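Holding Music

Dilani Gamage had 40 seconds of dead air to fill and a fader that did not respond.

The desk at Josano was a 26-channel unit bought second-hand from a closed station in Prenlow. Channel 2 carried the presenter's microphone. It had been intermittent since June. The fault report said "worn contact", and the engineer had initialled it and gone on leave.

She moved the microphone lead to the next input, raised the gain until the meter peaked at the correct level, and read the traffic. There was a lorry on its side at the Lallo roundabout. One lane was open. She gave the diversion twice, at dictation speed, as the station manual required, and played a record.

The rota on the studio door listed her for breakfast, for mid-morning, and for the Sunday repeat. In the spring it had listed her for one evening a fortnight. The change had come by email, without explanation, and she had replied with the word "Yes".

The telephone extension lit at 8.14. It was Nathalie Sandhu, who scheduled the presenters from an office on the floor above and did not, as a rule, come down.

"You were on the wrong input," Nathalie said.

"The right one is broken."

"The logger records the right one. On the logger, you said nothing for six minutes."

Dilani looked at the logger. It was a grey box with a green light, and the light was on.

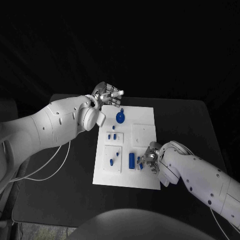 Page last modified: September 10, 2022

"But it went out," she said.

"It went out. I heard it in the car. There is no record of it."

Under the contract, presenters were paid by the logged hour. Silence of more than two minutes was deducted. Dilani wrote the figure on the back of the running order and found that she had so far worked the morning at a small loss.

"I can put in a correction," Nathalie said. "It needs a witness. Someone who was listening and can say what you played."

"You were listening."

"I can't witness my own form."

The audience at that hour was roughly 300, according to the last survey. Dilani knew of one for certain, a man in Gazi who wrote to her every week in pencil, listing each record in order with its running time. His letters were in the bottom drawer, under the spare headphones. She had answered the first and none of the others.

The record had a minute left. She cued the next one, checked the level, and opened the drawer. His address was at the top of every sheet, with the telephone number beneath it — underlined, in case.

She dialled it on the second line and let it ring. Through the receiver, when he picked up, she could hear her own programme playing in his kitchen, a fraction of a second behind.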